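Cropper: grasp planner rejects valid targets near dark fabric
Status: open, workaround in place
Component: perception / depth mask
Reported by: Nafula Lukumay
Assigned to: Brian Khaemba

Since the May build of Cropper, the planner returns NO_CANDIDATE on floor-level picks when there is dark cloth on the left side of the wrist view. Same arm, same Fluvley config, no change to the calibration file. The previous build plans normally on the same recordings.

Replayed 2,984 stored wrist views through both builds. The old build gives no candidate on 307 of them. The new build gives no candidate on 1,370.

Brian Khaemba, Friday 10:40
Can you attach one of the failing views? Also the mask threshold from your config, please.

Nafula Lukumay, 11:15
Threshold is 322, the default. View attached.

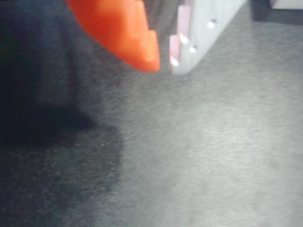 Nafula Lukumay

The orange finger, the dark fabric and the shadow under it all end up in one segment. The planner then treats the whole left side as gripper and drops it. The pale part with the pink notched edge gets its own segment, but the gap between it and the finger is narrow, so the clearance check fails against the oversized gripper mask.

The bright dots on the pale face also come back as holes in the depth map. I don't think they cause this bug. The old build has the same holes and still plans.

Brian Khaemba, 13:05
Reproduced. The new build fills low-confidence depth from neighboring pixels before the self-mask runs. Dark cloth has almost no valid depth, so it takes the finger's value. The old order was self-mask first, then fill.

Workaround: set fill_before_mask to false and restart the perception node. A reload is not enough - the flag is only read at startup.

Maeve Ó Dubhghaill, 14:20
Flag works on our cell. Planning is slower with it off, but usable.

Brian Khaemba, 15:50
Patch is in review. It restores the old order and adds this view to the regression set. Leaving the ticket open until Nafula has rerun the full replay.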